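Home Papers Talks Contact

Lungile Coetzee and Shireen Mthembu
January 22, 2023

4.2 Looking after the arm

We keep the Nodon arm in a working kitchen, and over the weeks we grew rather fond of its upkeep. Every 400 cycles we wipe the gripper, check both fingers for play and make sure the cables still hang with enough slack – a tight one pulls on the wrist (Figure 2).

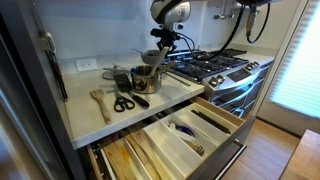

Figure 2. The arm at the kitchen counter.

Cable slack also drifts with use, so we measure it again after 600 cycles and write it in the log, bless it.

Related
Mofokeng gripper notes
Zulska cable guide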